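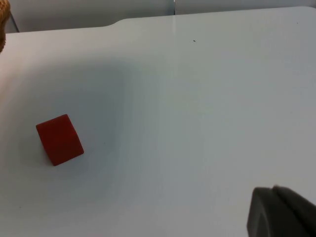

Red cube on the matte white tabletop, with a broad soft shadow across the left side.

How to Set Up a White Tabletop for Small-Object Work

Filed under: Surfaces and Lighting
Last revised in September by Kenta Amano

This page covers a plain white work surface for viewing, sorting or photographing small solid objects such as blocks, cubes and caps. It deals with surface finish, mixed light, soft shadows and object placement. It does not cover glass or mirror-finish parts, which need a different procedure.

What you need

A table with a flat white top, matte finish
Two lamps with diffusers, same bulb type in both
A sheet of neutral gray card
One solid-colored test object with flat faces
Masking tape and a pencil
A lint-free cloth and plain water
A tape measure

The test object should have a strong color and no pattern. A red cube works well. Its color separates clearly from white, and its flat faces show the direction of the light.

Step 1. Check the finish

Switch on one lamp and look across the surface from a low angle. A matte top gives a gradual change in brightness. A glossy top gives a bright patch with a visible edge that moves when you move your head.

If you see such a patch, cover the top with matte white board. We use Hallitz board cut to 77 cm on the long side. Tape it on the underside of the table only. Tape on the upper face casts a thin line of shadow and collects dust.

Step 2. Clean

Wipe with a damp cloth in one direction, then let the surface dry fully. Do not use furniture polish. It leaves a film that raises the gloss in patches, and the film is hard to remove from board.

Step 3. Deal with mixed light

White surfaces show differences in color temperature that a darker top hides. In the photo the left side of the table has a warm, slightly pinkish-beige tone, while the middle and right are a pale blue-gray. A difference of this kind is acceptable for sorting by shape. It is not acceptable for matching color.

To even it out:

Close the blinds and turn off the ceiling lights.
Turn on the two lamps and give them ten minutes to settle.
Lay the gray card flat at the left end of the table, then at the right end. Compare the two readings, or take one picture at each position with the camera white balance locked.
If one end is still warmer, look for a colored wall or shelf near that end. Move the table away from it or hang a white cloth over it.

Do not leave the camera on automatic white balance for this check. It will correct each picture separately and hide the difference.

Step 4. Place the test object

Put the cube where the work will be done and leave clear space on all sides. Turn it so that its edges run diagonally to the edges of the picture. In this position the corners are easy to locate, and from a raised viewpoint slightly off to one side you can read the top face and a side face together.

Compare the faces. The side face should be a touch deeper in color than the top. If both look identical, the light is too flat and the edge between them will be hard to find. If the side face is close to black, the light is too steep. Lower the lamp on that side by one notch and look again.

Step 5. Read the shadows

Two kinds of shadow matter.

Contact shadow: a thin, faint line at the base of the object. Keep it. It marks where the object meets the table.

Broad shadow: a large gray area with diffuse edges, cast by something well above the surface. It does not spoil a sorting setup, but it lowers the contrast at the base of the object and makes the contact shadow harder to see.

To find the source of a broad shadow, turn the lamps off one at a time. When the shadow disappears, the lamp you just turned off was casting it. Raise that lamp or shift it sideways until the gray area falls outside the work zone.

Step 6. Mark the positions

Pencil a small tick on the edge of the table for each lamp stand, and put tape on the floor under the table legs. Write down the lamp heights. Ours are 54 cm on the left and 42 cm on the right, measured from the tabletop to the bottom of the diffuser. Yours will depend on the lamps.

Troubleshooting

The white looks dull gray all over: exposure is too low. Add two thirds of a stop and repeat the gray card check.

The cube looks orange: warm light is reaching it. Repeat Step 3.

Two contact shadows at one object: both lamps are at equal strength. Dim one of them.

Flicker in video: replace the bulbs or change the shutter speed to match the mains frequency.

Related pages: Matte Board Sizes; Cleaning Painted Blocks; Storing Diffusers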